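Workshop tips for small target drones

These notes cover bench work on foam and composite target drones, the propeller-driven type towed or flown for air defense gunnery practice. They were put together at the Plavley workshop and apply to most airframes that come apart into a fuselage, two wing panels and a tail. Where the maker's manual disagrees, follow the manual.

Receiving an airframe from the range

Write the airframe number on masking tape and stick it to the fuselage before the wings come off. Put the same number on both wing panels, the tail and the spar tube. Spar tubes look interchangeable and are not. A tube that has worn to one pair of wing sockets will rattle in another pair.

Remove the flight battery first. Put it in the outdoor cabinet and leave it there for 30 minutes before handling it again, longer if the case is swollen or dented. A punctured pack does not come back inside at all.

Salt residue goes on with the spray and stays in the hinge lines. Wipe the control surfaces with a cloth dampened in fresh water, then move each surface by hand through its full travel. Gritty movement usually means sand in the hinge. Blow it out from the underside with low-pressure air. Do not oil foam hinges.

Foam repairs

Clean breaks glue better than trimmed ones. Keep every piece, even small ones, and fit them dry before opening any adhesive. If more than a hand's width of leading edge is missing, cut the damage back to a straight line and splice in new foam cut from a scrapped panel of the same type.

Use foam-safe adhesive and test it on an offcut from the same batch. Two of the panels Aigars Žukauskas repaired in April came from a different supplier and the usual glue ate into them within a few minutes. The test takes less time than making a second panel.

Sand with 220 grit on a long block. Short strokes leave hollows that show up as a wing drop at launch.

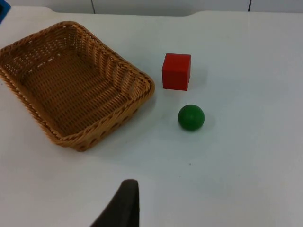
After sanding, weigh both wing panels on the same scale. A difference of 3 grams can be ignored on the larger airframes. Anything more is corrected with tape on the light tip, placed on the lower surface and pressed down well at the front edge.

Filler adds weight faster than expected. Lightweight spackle is acceptable for dents. Holes from fragments should be plugged with foam rod, glued, and cut flush once cured.

Propellers and motor mounts

Replace a nicked propeller. Filing the opposite blade to match restores balance but leaves the root crack that caused trouble in the first place, if there is one, and root cracks are hard to see under paint. Flex each blade lightly and listen for a tick.

Check motor screws with a driver, by hand. Remove any screw that turns, clean off the old threadlocker, apply one drop of medium strength and refit. Plastic mounts are attacked by some threadlockers – check the label. Mounts with whitening near the screw holes are finished.

Never run a motor on the bench with the propeller fitted unless the airframe is in the cradle and the straps are on. Stand behind the line of the disc, and to one side.

Batteries in storage

Store packs at storage charge, between 40 and 60 percent, in the ventilated cabinet. Keep the room near 21 degrees Celsius if there is a choice. Cool is better than warm, and frost is to be avoided. Packs that come in cold should reach room temperature before they go on the charger.

Log each cycle on the pack label. At 50 cycles a pack is moved from flight use to ground testing. Přemysl Pešek keeps his on flight use for longer and measures internal resistance every month, a sound method if the measurements are really made.

Connectors

Half of the intermittent faults seen at Plavley have been connectors. Pull gently on each wire at the crimp. Look into the female side with a magnifier for spread contacts. Resoldering a main power lead calls for a large tip and a short dwell – a small iron held on for a long time cooks the insulation and wicks solder up the strands, leaving a stiff section that breaks later.

Servo extensions are cheap. Replace them in pairs.

Paint and visibility

High-visibility orange fades in one season on the range. Repaint the underside and the fin first. Use water-based acrylic in two thin coats and mask the hinge lines. Repeat the balance check after painting, with the battery fitted in its flight position and strapped. Mark the center of gravity on both sides with a permanent pen so the launch crew can check it without a ruler.

Contact the Plavley workshop | Copyright Plavley, all rights reserved | Back to top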